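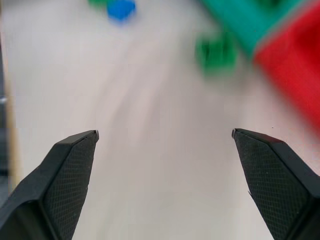 **Wing-yan Kuo**, demo lead, Gredent
Jun 18, 2019

# How to run a tabletop robot demo at an open day

We do an open day every September, and I've been the person standing next to the robot for all of them so far. People keep writing to ask how we set up the block table, so I'm finally putting it in one place. It's a small demo: one arm, a two-finger gripper, a white table and some toy blocks. Kids love it, grandparents love it, and the guy who came in to get out of the rain usually stays the longest.

I'm assuming you already have an arm that moves when you tell it to and someone on hand who knows how to stop it. Everything below is the part that comes after that.

## What you'll need

- An arm with a parallel gripper and textured pads on the fingers
- A plain, pale tabletop (ours is white, and I'd pick white again)
- Toy blocks in strong colors. Blue, green and red all show up great
- A bigger toy or container or two to work around
- Tape, a tape measure and a soft cloth
- A screen for the wrist camera, big enough to see from the back row
- A stool for short visitors, parked well outside the line

## Step 1: Set the table and the line

Bolt or clamp the arm first, then run it out to its longest reach with the gripper pointing straight ahead. Mark that spot on the floor. Now measure another 60 inches out from it and lay your tape there, all the way around. That's the visitor line. It looks silly and huge when the room is empty, and then 30 people come in with backpacks and you'll be glad you did it.

Put the stop button where you can hit it without looking. Mine is by my left hand, always the left, and I practice slapping it a few times before the doors open (yes, people see me do this, and yes, I get looks).

## Step 2: Pick your blocks

Go for blocks that fit between the open fingers with plenty of space left over. If you have to line things up to the hair to get a grip, you're going to spend your whole day missing in front of strangers. Small chunky ones are perfect.

Skip anything shiny. We tried a set with a glossy coat the first year and the ceiling lights bounced off them so badly that the vision software (we use Fiter for that) kept seeing one block as two. Matte paint or plain plastic is fine.

Wash them the night before. Sticky blocks are a real problem! They hang on to the pad after the fingers open, and then everybody laughs, and then you laugh, and then you do it again four minutes later and it's less funny.

## Step 3: Check the pads

Take the cloth and wipe both finger pads. Ours have a fine crosshatch texture and it fills up with dust and crumbs quicker than you'd think. Look at the tips too. If one finger has been bumped and the two don't sit level, fix it now, before you teach a single position.

Then open the fingers wide and close them on nothing, a few times, slowly. Listen. You'll get to know the sound of a happy gripper.

## Step 4: Teach the path

I teach the demo in short hops:

1. Start at home, high over the table, fingers open.
2. Move across to the block at full height.
3. Come down slowly, still open.
4. Close, wait one beat, lift.
5. Carry it to the drop spot, lower, open.
6. Back up and go home.

That one beat in hop four matters a lot for the crowd. Without it the whole thing looks like a sewing machine. With it, the room goes quiet every single time, and I've stopped trying to explain why.

Keep the big moves high. The larger toys on the table are taller than the blocks, and a path that clears a block by an inch can still plow right into the thing beside it. Ask me how I know. (Vasconcelos, the first arm we ever showed, has a dent.)

For speed, we run the arm at 11 percent while teaching and go up from there until it feels lively. Stay under whatever your own safety check allows. If you have to raise your voice over the motors, you've gone too far anyway.

## Step 5: Put the wrist camera on the big screen

This was the best change we ever made. Before, the front row saw everything and the back row saw elbows. Now the whole room gets the view from between the fingers, looking down at the table, and you can talk people through it.

A couple of things to expect:

- **Blur.** When the arm swings, the blocks smear into streaks of color while the fingers stay nice and sharp, because the camera rides along with them. Somebody always asks if the camera is broken. I like that question! It gets you straight into why the arm stops and takes a still look before it reaches for anything.
- **Things at the edges.** The camera only sees a small patch. Half a block at the top of the screen is normal. I let the kids call out which way the arm should move to get the rest of it in view, and they're usually right.
- **Which way is up.** Left on the screen may not be left for the folks standing across the table. Stick a strip of tape on one side of the table so you have something to point at.

## Step 6: Run the visit

Each group gets one full run with me talking and one with me quiet. Then I let a visitor choose the next block. They pick a color, I pick it from the list on the laptop, and off it goes. Don't let anyone reach in to place a block by hand while the arm is live. Stop it, step in yourself, set the block down, step out, start again. It takes a few seconds and it's a good thing for people to watch.

Last time we had 115 visitors go through in an afternoon, and the table in the Prirnach hall was busy right up to closing. My voice was gone by the end, so bring water, and bring a second person who can talk.

## If something goes wrong

**It misses the block.** Stop, send it home, nudge the block back to its mark, go again. Tell people what you're doing. A miss gets you better questions than a clean run.

**It drops the block halfway.** Check the pads first, then the grip force. Nine times out of ten it's the pads.

**The screen freezes.** Carry on with the arm and have your second person restart the feed.

**A kid cries.** Send the arm home and open and close the fingers very slowly. We call it waving. Works on most of them.

I'll add our packing list here once I've typed it up, it's currently on the back of a parking permit.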